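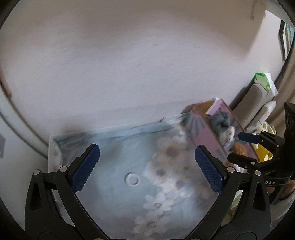 Last updated: January 2026

Home News Fixtures Tickets Contact

Brøndum Handball Club Declines to Back League's New Player Rating

Brøndum Handball Club will not use the Moter player rating when it picks its Player of the Season this April, the club said in a statement. The rating, sold by Nernum, gives every player in the league a single score out of 100 after each game. The league plans to hand its top award to whoever has the highest average.

The club has gone through the scores from the first 20 games and is not convinced. Goalkeepers do badly almost every time. Defenders who force a bad shot get nothing for it, while a wing player who scores twice on the break when the game is already won can finish near the top of the list.

"We were told this would settle the arguments," said head coach Primo Caputo. "I have read the guide twice and I still can't tell you why our pivot got a 31 against Zunness. He drew three penalties that night and we won by two goals. If that is a bad game, I would like a few more of them."

Nernum says the rating is built on some 400 separate actions per game. The club has asked for a list of those actions and how much each one counts. So far it has been sent a brochure.

Team captain Leif Eyvindsson, who sits fourth in the current table, said he would rather be judged by people who watched. "My best score came in a game we lost badly – I took a lot of shots because we were behind. I wouldn't vote for me on that one."

Brøndum does not object to numbers as such. Its coaches keep their own count of saves, turnovers and blocked shots, and will go on doing so. What the club doubts is that one score can compare a goalkeeper with a left back, and that an award should rest on a formula the teams have not been allowed to see.

The club's own award will be decided as before, by a vote of players and coaches after the last home game. Season ticket holders will also get a vote this year. Brøndum has asked the league to hold off on its own plan until the full method is published – it has not yet had a reply.

Press questions can be sent to the club office.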